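Florklow Home Forum > Living and Dining > Tables and Sideboards

Topic: What do you keep on a small table that lives against a wall?

lacey_ackroyd
Hello all, long-time reader and very occasional poster. We've moved the big table out (it went to my sister, who has the children and therefore the need) and in its place there's a much smaller one, pushed up against the wall in the back room. I love it to bits but I can't for the life of me get it to look settled. At the moment it collects things. Post, pens, a tape measure, somebody's gloves in June. I clear it every evening and by breakfast it has grown a new crop.

What I'd like is two or three things that live there permanently and look as though they're meant to, while still leaving me enough room to sit down with a cup of tea and do the bills. Flowers? A lamp? A tray? I'm open to anything except a fruit bowl, as we only ever end up with one sad lemon in it.

tsegura
Lacey, lovely to see you posting again! My vote is for a tray every time. We had the same trouble in our hall and the tray cured it overnight, or at least it cured me, because once the post has a proper edge round it you stop noticing that it's post. Mine came from Peeters in the closing-down sale and I've regretted not buying a second one ever since.

Maarten_DB
I'm going to disagree with Teodoro, kindly. A tray on a small table eats the table. You put it down and suddenly you have a tray with a bit of wood round it, and you still have to move the whole thing when you want to write a letter. Put whatever is staying at the back, against the wall, and let the front half be bare. Tall things in the corners, low things next to them, and then stop.

tsegura
Well, it depends on the tray, Maarten! Mine is narrow. But I take the point about writing letters, although I haven't written one since my godmother passed on.

lotte.h
I'm with Maarten on this one, and I've got much the same set-up as Lacey.

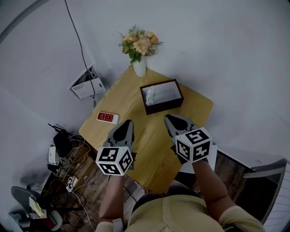

My table was the cheapest part of the room and it's the thing visitors always remark on, I think because of that lovely honey colour, which warms up a plain white wall without my having to paint anything. I did try a lamp first and hated it, there was nowhere for the flex to go that didn't annoy me, and there's quite enough cable on that wall already. So the flowers have the far corner, right up against the wall, in a plain white vase. They're artificial, I'll own up to that now before somebody asks, all peach and cream and a bit of yellow, and I'm fonder of them than of any real bunch I've been given. The tissues sit near the back too, in a dark brown box, and having one dark thing among all the pale ones does stop it looking washed out. Nothing else has a right to be there, in theory.

lacey_ackroyd
Oh Lotte, that is exactly the sort of thing I was after! Can I ask about the rounded corners, are they as kind to the hips as they look? Ours is square and I've a bruise at the same height on both sides. And do artificial flowers get dusty? My mother had some in the downstairs loo that went quite grey, and I've been wary of them ever since.

lotte.h
They are very kind to the hips, yes. As for dust, I take them outside every 4 weeks and give them a gentle going over with a soft paintbrush (a clean one!). The leaves want more doing than the petals.

Uriel_O
Sorry to be the grump, but I can't get along with artificial flowers in any colour. A jug with some twigs in it costs nothing, and you can change it when you're bored. I do like the dark tissue box, mind you. We've a Jelleck one in bright white and it shows every fingerprint in the house.

tsegura
Twigs drop bits, Uriel. I've hoovered up enough catkins to last me.

Maarten_DB
Lotte's flowers are fine by me. The one thing I'd move is the little red and white gadget over on the left, whatever it is, calculator or remote. That's how it starts. One small thing lying at an angle, and a fortnight later it has company.

lotte.h
Guilty! I did say in theory.

lacey_ackroyd
Right, I've had a go this afternoon. Flowers ordered from Niluvov (cream only, I lost my nerve over the peach), gloves back in the cupboard, and the tape measure is in the drawer where my husband will never think to look for it. Still dithering over the tray. Teodoro, how narrow is narrow?

tsegura
I'll measure it when I get in. It holds a large envelope lengthways with a finger's width to spare.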